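The Hands That Teach the Machine Should Have a Say in It

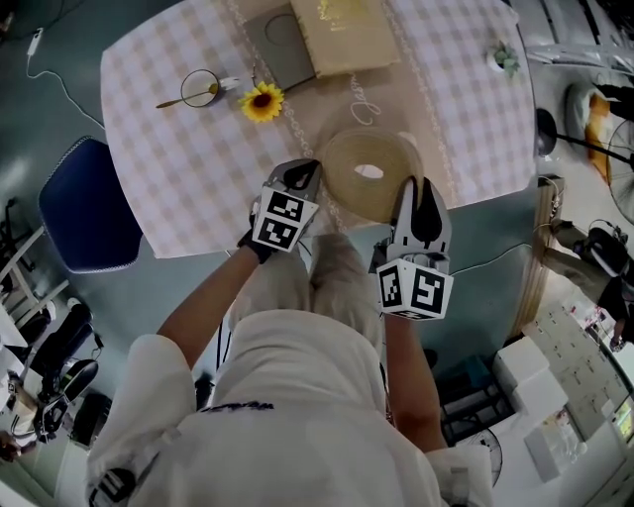
A roll of beige tape held between two hand-held grippers at a table station.

Most public discussion of automation at work begins at the wrong end. It begins with the finished machine on the line and asks how many people it will replace. By that point the important decisions have already been taken, among them who showed the machine the task, on what terms, and under whose name the result is kept. Employers and employee representatives ought to move their attention to this earlier stage. In our own sector, which is packing and light assembly, it has already arrived.

The work itself is modest. A person takes a gripper in each hand and performs an ordinary task, such as picking up a roll of tape, setting it down, or turning it over. The motion is recorded and later used to train a robot arm. The tasks are chosen because they are common, and they are recorded many times because a machine learns very little from one good attempt. At Sirel, where I chaired the workplace council until August, the target for a single task was 300 accepted recordings. An experienced packer could complete 198 in a shift. A person new to the grippers managed far fewer in the first week and went home with sore wrists.

I mention the wrists because the original project plan did not. It described demonstration as light duty and proposed to assign it to employees returning from injury. The intention was decent. The effect was that people with shoulder complaints spent whole shifts holding a device away from the body and closing it slowly, with more care than they would ever give to a roll of tape on the packing floor. The assignment was changed after two months. It should have been changed after two days, and it would have been if the people doing the work had been asked.

The first matter to settle is therefore classification. Demonstration is skilled work. Meinrad Gisler, who ran the outbound section for many years, put it to management in writing: a packer who can show a machine how to handle a soft carton without crushing it is passing on a trade, and passing on a trade has always been paid at the instructor's rate. Management replied that no instruction was taking place, as no apprentice was present. I find that reply weak. The company bought the recording equipment precisely in order that something should be learned from its employees. The fact that the learner is a machine does not lower the value of what is taught.

The second matter is ownership. When Sirel began, its supplier Trolix held the recordings and was free under the contract to use them for other customers. Few of the employees concerned knew this. The consent form ran to 20 pages and was handed out at six in the morning, at the start of the early shift. A form of that length, presented at that hour, cannot be said to inform anyone. The present form covers both sides of one sheet. It states what is recorded, how long it is kept and who may receive it, and it allows an employee to decline without giving a reason.

The third matter concerns what follows. Beat Oberholzer, who represented the employer in our talks, argued that no company can promise that every position will remain once a robot has learned the task. I accept this. A promise of that kind would not be believed, and a workplace is poorly served by assurances that both sides privately discount. What can be promised is order and notice. At Sovix, our sister plant, the agreement provides that employees who made recordings for a task have first claim on the positions created when that task is automated, including supervision of the cell, quality checks and the recording of further tasks. It also provides for retraining during paid hours. These are limited commitments, and they have been kept.

Some colleagues take a harder position and would refuse demonstration work altogether. Their reasoning deserves respect. They say that no one should be asked to help remove the need for his or her own labor, and that a fair hourly rate does not alter the nature of the request. I do not share the conclusion. Refusal in one plant moves the recording to another, very often to a contractor with no council and no agreement, where the same motions will be made by people with less protection. The robot will arrive on our floor regardless. It will have been taught by strangers, and it will be worse at handling our goods.

There is also a gain that is seldom mentioned. Employees who have done this work speak about automation with more precision than before. They know which objects the machine handles badly and which steps will need a person for a long time yet. At Sirel it was the demonstrators who advised against automating the returns bench, and the project team took their advice. A council that includes such people negotiates from knowledge, and management gains from that as well.

I would ask three things of any employer now planning such a program. Place demonstration work in the wage scale before the first recording is made. Limit the hours any person spends with the grippers in a shift, and let those doing the work propose the limit. Put the agreement on ownership and reassignment in writing, in language that can be read during a coffee break. The cost is small when set against the price of the equipment.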